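Listas Archivo Hilos Buscar Suscribirse Ayuda

[demostraciones] Re: ¿cuántos episodios de zapatos antes de entrenar?

29 de agosto de 2023

Hola a todos:

Contesto por partes, que el mensaje anterior traía mucha miga y yo llevo desde el desayuno con ganas de meterme en este hilo (perdón por el ladrillo, aviso).

> Buenas. Estamos montando una tarea de ordenar calzado con pinzas de
> mano, dos por persona, sin robot de por medio durante la grabación.
> Tenemos ya bastantes tomas, pero la política entrenada se queda
> clavada justo antes de meter el zapato en el estante: llega, duda,
> vuelve un poco atrás y ahí se queda. ¿Os ha pasado? Y de paso:
> ¿cuántos episodios grabáis por tarea antes de entrenar la primera
> vez? ¿Dejáis que la gente use la mano que quiera? ¿Qué hacéis con
> las tomas en las que el zapato se cae?

Lo de la duda delante del estante, sí, sí y mil veces sí. Nos pasó en abril con la primera tanda de Serdale y nos tuvo dos semanas mirando curvas de pérdida preciosas que no servían para nada. La culpa era nuestra, o mejor dicho de cómo grabábamos: cada operador hacía una paradita delante del hueco para comprobar que la puntera entraba bien. Medio segundo, a veces menos. Pero si todas las demostraciones tienen medio segundo de quietud en el mismo sitio, el modelo aprende que en ese sitio se está quieto, y luego no hay quien lo saque. Os recomiendo que miréis las velocidades de la muñeca en el último tramo antes de tocar nada del entrenamiento. Si veis una meseta pegada al cero, ya tenéis al culpable.

Nosotros probamos dos remedios. El primero fue recortar las pausas a posteriori con un script de lo más bruto (quitar muestras por debajo de un umbral), y mejoró algo, pero nos dejaba saltos raros en la imagen y alguna apertura de pinza mal colocada en el tiempo. El segundo fue volver a grabar pidiendo a la gente que no se parase, y para eso hubo que dejarles practicar un buen rato sin grabar. Parece una tontería y es lo que más nos ha cundido de todo el año. La primera media hora de cualquier operador nuevo va a la basura, así, sin mirarla.

Sobre cuántos episodios: para la tarea del calzado en Skirnilon fuimos a 416 válidos antes del primer entrenamiento serio. Antes de eso hicimos una prueba con 69, solo para ver si la cadena entera funcionaba (sincronización, calibración, conversión de formato, todo el rosario). Con 69 el brazo hacía algo que recordaba vagamente a coger una zapatilla, y con eso nos bastó para encontrar un desfase entre la apertura de la pinza y el vídeo que se habría comido todo lo demás. Así que mi consejo es entrenar pronto con poco, aunque el resultado dé vergüenza ajena, y no esperar a tenerlo todo grabado. Yo no le daría más peso a la cifra grande, porque depende muchísimo de cuánto variéis las posiciones de salida. 416 episodios con el zapato siempre en el mismo rincón de la mesa valen bien poco.

Y hablando de variar, os cuento lo que hacemos, por si os sirve:

- Posición de salida sorteada. Un papelito con la zona de la mesa y la orientación, que se lee antes de cada toma. Si lo dejas a gusto de la persona, a la décima toma ya lo está poniendo donde le resulta cómodo.

- Siete pares distintos, mezclando suelas rígidas y blandas. Las chanclas y las zapatillas de casa son otro mundo: se doblan al apretar y la pinza acaba en un ángulo que no esperas.

- El estante no siempre vacío. Si solo grabas con el hueco libre, el primer día que haya un par ya colocado la política se lo lleva por delante. Con esto Peixoto nos dio un disgusto gordo, tuvimos que rehacer una tanda completa.

- Cambiar de lado el estante de vez en cuando, aunque sea un palmo. Cuesta un minuto y se nota.

Lo de la mano: al principio dejábamos libertad total y fue un error, al menos con dos pinzas. Teníamos gente que cogía con la derecha y gente que cogía con la izquierda en situaciones idénticas, y el modelo se quedaba en medio, literalmente, con las dos pinzas avanzando a la vez hacia el mismo zapato. Ahora la regla es que coge la mano más cercana y la otra se queda abierta y a la vista, sin hacer el tonto. Sé que en Wisach lo hacen al revés (mano dominante siempre, y la otra solo ayuda) y por lo que han ido contando en la lista les va bien. Supongo que lo importante es que haya una regla y que todo el mundo la siga, pero si alguien tiene una comparación hecha como Dios manda, por favor que la comparta, ¡que me muero de curiosidad!

Las caídas. Aquí he cambiado de opinión. Antes las tirábamos todas. Ahora distinguimos: si el zapato se cae y la persona lo recupera con naturalidad, sin salirse de la mesa, la toma se queda y lleva una etiqueta de «recuperación». Si hay que soltar la pinza, o entra alguien a ayudar, fuera. Con las recuperaciones dentro la política insiste cuando falla el primer agarre, cosa que antes no hacía ni por casualidad. Eso sí, no las provocamos a propósito; lo intentamos y salían teatrales, con la gente dejando caer las cosas de una manera que no se parece en nada a un resbalón de verdad.

Un par de cosas sueltas que no preguntabais, pero que igual os ahorran una tarde:

El agarre por el talón, con un dedo dentro de la boca del zapato, nos funciona mucho mejor que cogerlo por los lados. Por los lados la zapatilla gira en cuanto la levantas. Por el talón se puede inclinar y llevarla de punta hacia el estante, que es lo que pide un hueco bajito. Hay que vigilar los cordones, eso sí: si van sueltos, atadlos o metedlos dentro y dejadlos así en toda la tanda.

Los reflejos. Si vuestro estante tiene la balda un poco brillante, os van a salir franjas de luz que se mueven con la cámara. Nosotros pensamos en ponerle un paño mate y al final lo dejamos como estaba, con cortinas oscuras a los lados para que al menos la luz de fuera no cambie de la mañana a la tarde. De momento no hemos visto que le moleste, aunque tampoco lo hemos medido en serio, y si alguien lo ha hecho, que hable.

Los cables de las pinzas. Que caigan hacia el cuerpo y por fuera de la mesa, nunca por delante del estante. Los nuestros se enganchaban en el canto y se notaba en la trayectoria como un tironcito, que luego el brazo reproducía con una fidelidad conmovedora.

Y revisad las tomas el mismo día. Nosotros dejamos que se acumularan y cuando nos pusimos ya no había forma de acordarse de qué significaba «rara la 3, preguntar».

Me dejo en el tintero el tema del formato de las etiquetas, que da para otro hilo entero. Si os interesa puedo mandar nuestra hoja de instrucciones para operadores, son dos páginas y está bastante rodada; solo tengo que quitarle las notas internas. Y tú que preguntabas, dime cuánto dura de media cada episodio vuestro, que con eso ya me haría una idea de si hay pausas o no.

Os pego al final cómo queda el agarre por el talón, con la izquierda abierta y esperando turno.

¡Un saludo y ánimo con los zapatos!

2 respuestas · 7 lecturas guardadas

Hilos recientes
Desfase entre apertura de pinza y vídeo: cómo lo medís
Hoja de instrucciones para operadores nuevos
Etiquetas por episodio o por tramo
Skirnilon: objetos blandos, segunda tanda
Cortinas, persianas y luz de tarde
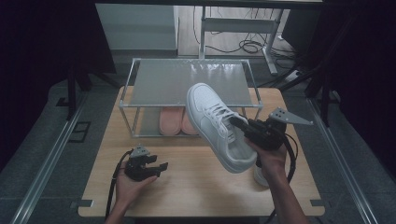
Foto: archivo de la tarea de calzado, Skirnilon. Zapatilla blanca en la pinza derecha, par rosa salmón ya en la parte baja del estante.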